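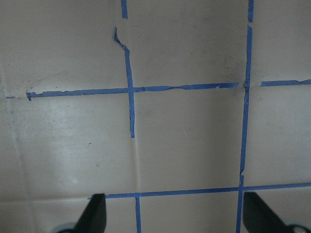

I finally have the Farkas labels in an album, and I'm so happy with them I could burst.

Some background for anyone who came over from the stamp side. I collect matchbox labels, mostly the little paper ones that were printed in sets, and for a long time I only bothered with animals and flowers. Then in the spring Ruba Twal sent me a padded envelope with 55 railroad labels in it (a swap for some duplicate songbirds) and that was the end of my discipline. Locomotives! Signal boxes! A tiny two-color snowplow with the steam drawn in as three fat curls! I've been buying transport sets ever since.

The Farkas lot came up at the Barkell sale, listed as "box of labels, mixed, some on card." The listing had one blurry thumbnail and I could make out a tram. I put in a bid, went to make dinner, and came back to find it was mine for $40 plus postage. There were 386 labels in it. A good third are river boats, which I hardly ever see, and the rest are trams, buses and bridges, with a run of lighthouses that I think somebody dropped in later.

The boats are the stars. They're printed in a brick red and a dark green, on that thin yellowish stock that feels like the inside of an envelope, and whoever drew them loved smoke. Every boat has a different plume. One of the tugs is pulling a barge that runs right off the side of the label, and I spent a whole evening convinced there had to be a matching label with the rest of the barge on it. Esperanza Gallardo thinks there is! She remembers seeing it in a Hosov catalog years ago, as a pair, and she's going to look for it when she gets her books out of storage in December. If anyone reading has the second half, please, please write to me.

Soaking went better than I feared. About the card-mounted ones: cool water, face up, and leave them alone. I used to poke at them after ten minutes and I have the torn kingfishers to prove it. Now I give them as long as they want, and when the paper starts to drift I slide a piece of plastic sheet underneath and lift. The red is the one to watch. I test a duplicate first, and if there's any pink in the water the rest stay on their cards. Two of the bus labels did bleed on me, so the buses are staying put.

For drying I go between blotters under the big atlas, overnight, and then a fresh set of blotters for another day. Macarena Bustamante uses an old flower press and gets them flatter than I do, so I may have to go shopping.

The album is a Fovska with the cream pages. I used corner mounts and left gaps for the missing numbers, which looks a bit sad on the lighthouse page and wonderful everywhere else. The boats get a spread to themselves, with a blank spot beside the tug.

That brings the whole collection to 1,084 labels, by the way. Next up are the bridges, which I haven't even sorted by color yet, and there's one with a cable car on it that I can't place at all. I'll post it once it's dry.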